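Clindham Community Help > Home and Computers

Old desktop switches off after 20 minutes, worth repairing?

Posted by Jeanie Carnegie

Hello to all. I have a desktop computer which I bought second-hand when I moved to Clindham. Since August it switches itself off when I have used it for 20 minutes. There is no message, the screen only goes black. If I wait a little, it starts again as normal. I use it for letters, for family photographs and for the accounts of my sewing work, so I do not need a fast machine. The shop in Tirivia Road asks 18 pounds only to look at it. Should I pay this, or is it better to buy another one? My photographs are 446 in number and I have no copy of them.

3 replies

Jaiswal

Please make the copy of your photographs before everything else. A small USB stick is enough for 446 pictures. Do it in short sessions if the computer does not stay on for long.

After this, I would suspect heat. With an older machine the paste between processor and cooler becomes dry, and dust closes the fan. I had the same trouble with mine, and the cure was a soft brush and a new tube of paste. Switch off, pull out the mains cable and wait some minutes before you open the side.

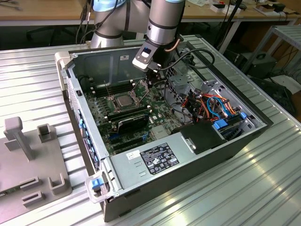 Order of work

1. Lay the case on its side and take off the side panel.
2. Brush the dust from the fans. Hold the blades with one finger so they do not spin.
3. Remove the cooler and clean off the old paste with a dry cloth, then a little alcohol.
4. If you must take out the processor, lift the lever fully first. Never pull on it while the lever is down.
5. Put a small drop of new paste in the middle and fix the cooler again, tightening the screws crosswise.

If you are not comfortable with steps 3 to 5, do only the brushing and see if it stays on for longer.

Famo

just get a new one, mine was 800 and never had a problem

Tirivia Road Reader

I would pay the 18 pounds. I went there with my printer on a Monday and they took the fee off the final bill, but please ask if they still do this.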